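The Hand with Five Opinions

Girkgate paid me to be picky, and I was good at it. I had a desk by the windows, a login I kept forgetting, and 200 tries per hand to get through before 28th July, when Nornmont wanted a winner. One winner, on one page, with no jokes in it (they'd met me).

There were 2 hands in the running. The Bouchard had black fingers and a thumb and was so much like a person's that I said good morning to it. The Alero cost more than 4000 less, and Tegan Prendergast, who wrote the controller for both, loved it the way you love a dog that bites.

"Cabinets," said Angus Merrick, dropping the plan on my keyboard. "Everybody does cups. We do office cabinets, doors, shelves, binders, the box file. Real furniture!"

So we did cabinets. All June I opened doors and closed doors and moved stationery, and I dreamed in oak.

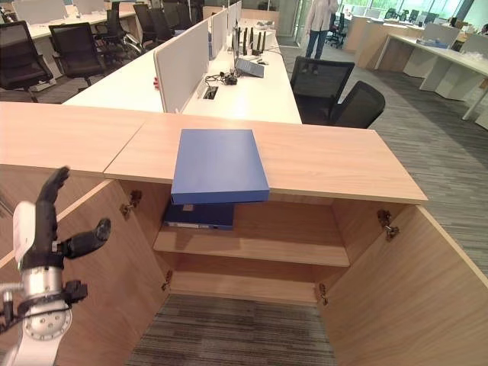
Try 1247

Okay, so I should explain the number. We were supposed to stop way before that. But Angus kept changing the grip force, and every time he changed it we started over, and Tegan never reset the counter on principle. She said a number ought to mean something.

By then I had a favorite and I was ashamed of it. The Bouchard was beautiful with binders. It would settle its fingers along a spine like someone choosing a bedtime story. But give it a door and it fussed! It came in too high, it backed off, it came in again, and I'd be sitting there with my pencil going come on, come on, sweetheart, it's a door.

"You're rooting," Tegan said.

"I'm observing."

"You wrote 'poor thing' in the error column."

I had, twice. I erased one of them while she watched.
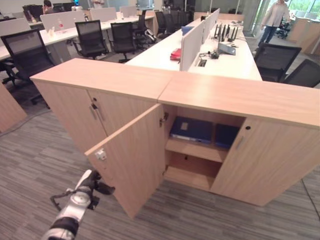

She rolled her chair over and sat beside me, and for a while we just listened to the motors. She told me she'd already written my page for me, in her head, on the bus. The cheap one wins on doors, the fancy one wins on paper, buy one of each.

"They want one winner," I said.

"They want a page."

Angus came by with his jacket on and asked how we were doing. I looked at the counter, and then at Tegan, who was looking very hard at her shoes.

"One more set," I said.

He took his jacket off again and went to find a chair.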